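Home | Arms | Grippers | Cameras | Spares | Support | Contact

Stillow W3 Two-Finger Gripper with Wrist Camera

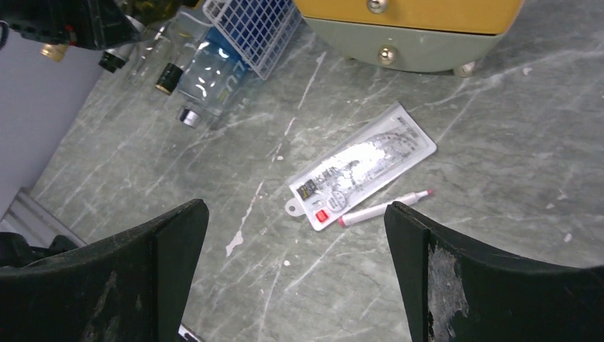 The W3 is a parallel two-finger gripper with a small colour camera fixed behind the fingers, supplied as a single wrist unit for light bench arms. It is intended for picking mixed household and retail stock from a flat surface, where items differ in shape and finish and are not presented in a fixture. The unit is sold by Flarnley in Australia and New Zealand, and is assembled and tested before dispatch.

Both fingers stay within the camera's field of view through the full stroke. This allows the grasp point to be judged relative to the fingertips in the same picture used to locate the item, and it removes one calibration step when the unit is moved between arms. The drawback is that the lower part of the view is partly occupied by the fingers. Users who need an unobstructed overview should add a fixed camera above the bench.

Fingers

The fingers are broad black-coated plates with squared tips. The coating is a wear surface and will mark. Scuffing of the inner faces is normal in bench work and does not affect closing force or repeatability. Replace the fingers when the tips no longer meet evenly across their width, or when a burr can be felt at the edge. Fingers are sold in matched pairs only. Do not fit one new finger against one worn finger, as the tips will close off-centre.

Soft pads are available for glass and for polished plastics. Pads add to the thickness of each tip and reduce the usable opening accordingly, so the tool profile in the controller must be changed when they are fitted.

Handling notes by item type

Blister and sleeve packs. Flat packs are the most frequent cause of failed grasps on this class of gripper. Approach across the short dimension with the tips just clear of the bench, and set closing force low enough that the plastic does not bow. Clear plastic reflects overhead lighting strongly, and a bright patch over printed matter will defeat label reading. Moving the wrist a little and taking a second exposure is usually sufficient. Polarising film for the lens is listed under accessories.

Pens and markers. Close at the middle of the barrel. When a pen lies parallel to a pack and close beside it, take the pen first; the fingers need clearance on both sides and will otherwise push the pack.

Bottles lying on their side. Grasp the body, never the cap. Clear bottles are difficult to segment against a veined or patterned bench, and a label is the more reliable target where one is present. Padded fingers are recommended for glass.

Wire baskets and racks. Grid openings can trap a fingertip. Set a minimum lift before any lateral move.

Specifications

Jaw action: parallel, electric
Mass, wrist unit complete: 1665 g
Cable length, wrist to controller: 3 m
Grasp profiles stored on controller: 16
Camera: fixed focus, colour, global shutter
Finger mounting: two cap screws per finger, dowel located
Body colour: black

Compatibility

The W3 bolts directly to the Drestitz D-series arm. Arms from other makers require an adaptor plate, which must be ordered by flange pattern. The controller communicates over Ethernet and accepts position, force and speed commands. Camera output is a separate stream and may be used without the gripper driver running.

Recorded sessions can be written in the Keskin log layout, with finger position and motor current stamped against each camera exposure. Users who have existing tooling for Keskin logs should not need to alter it. Conversion scripts for older Stillow units are included on the support page – these are supplied as is.

Bench surface and lighting

The camera's automatic exposure is tuned for mid-grey surfaces. Matt benches give the most consistent results. Laminates and stone patterns with strong veining are workable, but edge-based detection will return false edges along the veins and the contrast threshold should be raised. Diffuse lighting from two sides is preferred to a single overhead fitting.

Keep the bench free of crumbs and paint flecks if you are using the contact-height routine. The routine lowers the fingers until motor current rises, and a raised speck under one tip will give a false reading. Wipe the tips at the start of each session with a dry cloth. Solvents will soften the coating.

In the box

Wrist unit with fingers fitted
Controller and power supply
Cable set
Spare fingers, one matched pair
Hex keys and thread-locking compound
Printed test sheet for the unit supplied

Price and availability

Soft pads and spare finger pairs are held in stock. A finger pair is $195 including GST. Wrist units are built to order and are quoted individually, with the adaptor plate itemised separately where one is needed. Orders placed before Sun 26 January will be supplied with the earlier cable set, which has a straight connector at the wrist end; later orders receive the right-angle version. The two are electrically identical.

Warranty and service

The warranty covers the motor, camera and controller. It does not cover fingers, pads or cables, which are treated as consumables. Units returned for service should be sent with the controller, as camera offsets are stored there and cannot be checked on the wrist unit alone. Back up your grasp profiles before sending – the controller is reset on the test bench.

Related: Stillow W3 soft pads | Flange adaptor plates | Drestitz D-series arms

3 comments | 16 shares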